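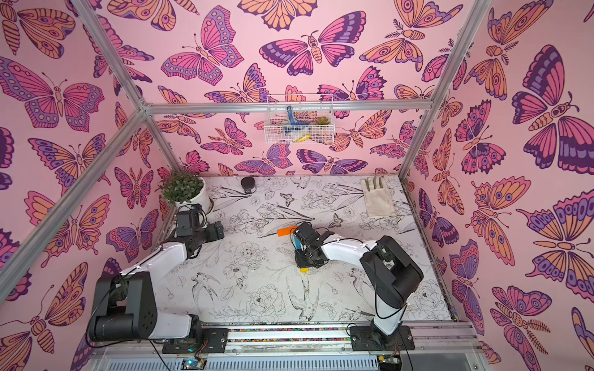

My neighbor's view is that the new water meters will pay for themselves by February, and that I should stop sulking and sign the form. I said I would think it over. I have been thinking it over since lunch and I like it less.

Diary > Household > Water

3 min read

2022-08-18

The letter from Sturnside Water came again, the same one as last time with a redder heading. It says the average household in Nanbridge will save 65 dollars a year once it is metered. Average of what? Jerside has had meters for two winters and I have yet to meet anybody over there with a smaller bill. Maybe they're all below average.

I dug out our old bills after lunch and did the sums at the kitchen counter. Last year we paid a flat charge and nothing else. The form has a box for "estimated use" and the leaflet suggests 2,910 gallons a month for a home our size. My own guess, from running the tub and the hose with a bucket and a watch, came to 1,558. One of those is badly wrong and I can't rule out mine, the bucket has a split in it.
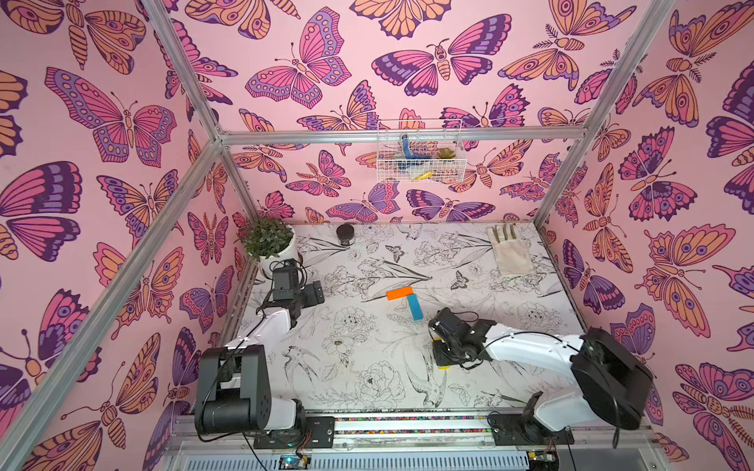 White planter, butterfly walls.

Then there is the leak business. They promise the meter will "detect leaks early." A meter counts water. Somebody has to look at the count and care about it, and Sturnside took 5 weeks to answer my last phone message, and then it was a recording. I'd sooner trust the damp patch under the stairs, which at least shows up every time it rains.

The garden is the real worry. Beans need what they need. If it stays this dry I'll be out there twice a day, listening to the thing tick over, and I know myself, I'll start skimping and lose the lot. Shen tanks are on sale at the hardware store, the green ones, with a tap at the bottom. The box claims a full tank from one good storm. When did we last have one of those?

Didn't sign. Put the form behind the clock. Soup for supper, too salty, drank three glasses of unmetered water on principle.

Recent entries
The flat charge, again
Beans up, slugs also up
What the Jerside bus costs now
Damp patch, second opinion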